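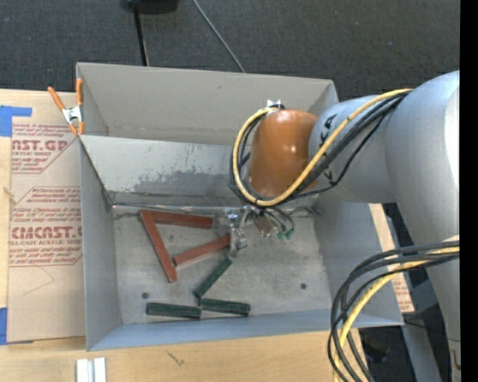

Unit 4. Bars of mixed length in open bins

Course handout, Catterall workshop block, February

4.1 Terms
A bar is treated as a straight line between two end points. Its pose on the bin floor is given by the position of the midpoint and one angle, taken from the front wall. Two bars are in contact if the gap between them is zero at any point. Bars whose ends come close but leave a gap are listed as near pairs.

4.2 Sorting by length
Sort first by color group, then by length within the group. Color is not a measure of length, and bars of one color may differ. Measure each bar end to end on the flat rule. The Pollasbridge stock list allows up to 50 bars per bin; the practical uses far fewer.

4.3 Walls and floor
A bar lying parallel to a wall and close to it is harder to lift than one in the open floor. Record the nearest wall for each bar. Holes in the floor serve as fixed reference points. Worn patches do not, as their edges change with use.

4.4 Exercise
Sketch the floor to scale from above. Draw every bar as a line, mark near pairs with a small circle, and write the angle beside each midpoint. Sheets go in the Clumport tray, marked 2457.

Reading: Sikent notes, section 2.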